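Tooling corner: the pose tracker gets a rewrite

Hello again from the Gerkstead bench! I promised last time I'd write up what happened to the marker tracker, and I've spent most of November inside it, so you're getting the long version.

Quick recap for anyone who joined late. We record cloth handling with hand-held grippers, each one carrying a cube of fiducial markers, and a program called Lollar turns those markers into a pose for each hand. It worked fine on rigid stuff. Then we moved on to fabric, and the tracks started jumping all over the place - one hand would flip over for a few samples and then flip back like it had done nothing wrong.

I went through 224 recordings looking for a pattern (bring snacks if you ever try this). Most of the flips came when only one face of a cube was in clear view. With a single flat marker there are two poses that fit nearly as well, and Lollar was picking whichever scored a hair better, with no memory of where the hand had just been.
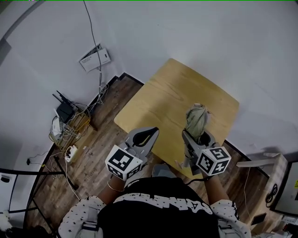 So the new version keeps both candidates alive for up to 11 samples and lets the motion model choose. If a second face comes into view, great, the question settles itself right away. If it doesn't, we mark the stretch as unsure and the planner skips it in training. I was worried we'd throw out loads of good data, but only 17 recordings lost enough to need redoing. I can live with that!

I also moved the jaw opening estimate into its own process. It used to share a loop with the pose code, and a slow solve on one side would make the other side late, which made the grasp labels drift.

Next up is getting the same build running at Dukholm, where they're still on the old config format. The converter is in the Menon repo under tools. Please run it on a copy of your configs first, and send me any that come out strange.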